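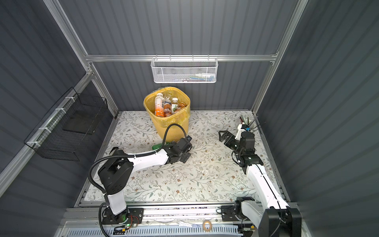
Teaching two arms to tidy up: learning bottle clearing from a mixed set of demonstrations

Hauwa Babalola
Final-year project report, Inotari group, Makhubela Building, Bralanmont

Summary

The project asked whether a two-armed robot learns to put drink bottles into a bin better from a lot of demonstrations of mixed quality or from a smaller number of careful ones. I collected the demonstrations by driving the arms by hand, so the mixed quality was easy to come by. The smaller set won, though by less than I had hoped when I was throwing data away at two in the morning.

1. The task

Bottles are heaped on a mat in front of a lined wastebasket. The robot has to pick them up one at a time and drop them in. A run ends when the mat is clear, when the time limit is reached, or when the operator presses stop because the bin is about to go over.

As household chores go it is undemanding, and I am told I have left it undone for longer than any of the runs reported below. For a robot it has some nasty features. Bottles roll when nudged. Clear plastic is hard to pick out against a pale patterned mat, and the mat was chosen by someone who wanted the task to be hard (me, in October, full of confidence). The bag folds over the rim of the bin and gives the fingers something to catch on.

Both arms share one controller. Nothing in it says which arm should take which bottle. In the demonstrations I usually took bottles on the left with the left arm and bottles on the right with the right, and assumed the policy would pick up the habit.

2. Collecting the data

I recorded 2,768 picks in total. A pick starts when a gripper begins to close in on a bottle and ends when it opens again, wherever that happens to be. Each was stored with the views from the fixed camera and the wrist cameras, plus joint positions for both arms.

Resetting between episodes took longer than the episodes. For the first few weeks I emptied the bin myself. Later I added a reset routine in which the bin is gripped, lifted and tipped out over the mat, with the arms driven by hand as before. It gives a less tidy heap than I would make, and that turned out to be useful, as my own heaps had all started to look alike.

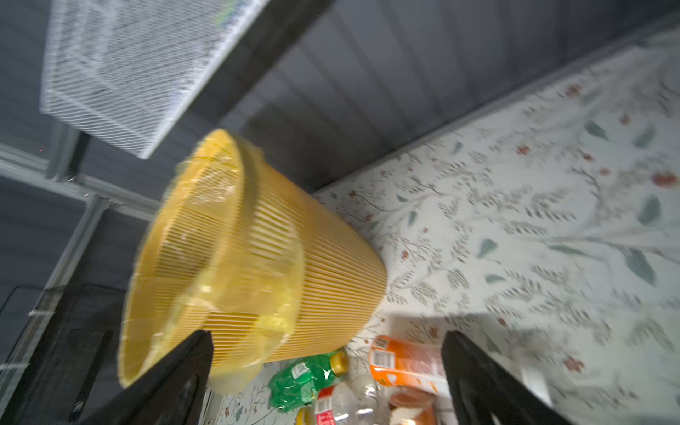
The tipping episodes were kept in a separate folder and were not used for training. I put them in once by mistake. The resulting policy cleared three bottles, took hold of the bin and undid its work, and I have kept the recording for days when I need it.

I then went through every pick and marked it clean or not clean. Clean meant one approach, one grasp and one release over the bin. That left 1,834 picks in the careful set. Of the ones I dropped, 111 were cases where both grippers went for the same bottle, all of them under my control. Most of the remainder were second attempts after a slip, with a sorry little group in which I closed the gripper on the bag.

3. Training

Both policies used the same network and the same settings, which I took from the group's Anditz code and changed as little as I dared. The only difference was the data. I trained on the full set first and the careful set second.

My supervisor suggested that slips might be worth keeping, on the grounds that a robot which has never seen a mistake won't know how to get out of one. I thought this was a kind thing to say about my driving. It was also partly right, as section 4 shows. 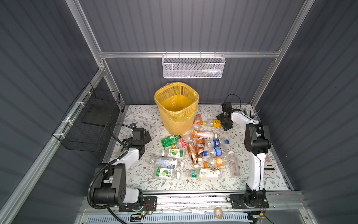 4. Results

Each policy was given 40 runs. I mixed the order so that neither got all the mornings, when the light in the room is better and so is the operator.

The careful policy cleared the mat more often and wasted less time. Its approaches were more direct, and it hesitated less with the gripper over the bin. The full-set policy was slower and had clearly learned from me a small sideways wobble before each grasp, which I had no idea I did and now can't stop doing.

The full-set policy was better after a failure. When a bottle slipped, it generally backed off and tried again from a different angle. The careful policy tended to carry on to the bin and release nothing into it with great assurance.

Sharing the work between arms was poor in both. The right arm did more than its share of the picking while the left one waited with its fingers open.
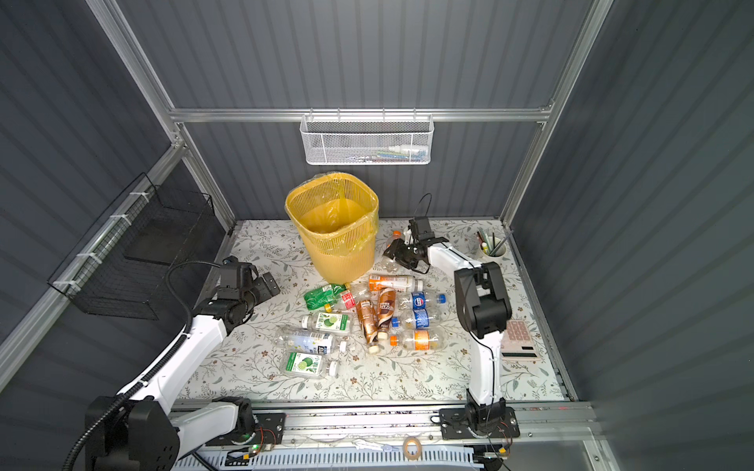

Figure 4. The right arm lifts a clear bottle with an orange cap beside the bin. The left gripper is open.

5. Problems and what I would change

The marking was done by one person, who was also the driver. A second marker would have been fairer and might have spared some picks I threw out in a bad mood.

I would also keep the recoveries and drop only the failures that went nowhere. That means splitting a pick into smaller pieces before judging it, and the present file format makes this tedious. A script that does half the job is in the project folder, with comments.

Finally, I would fix the bin to the table for the main runs. A good many stopped runs ended with a gripper leaning on the rim, and they say more about the bin than about either policy.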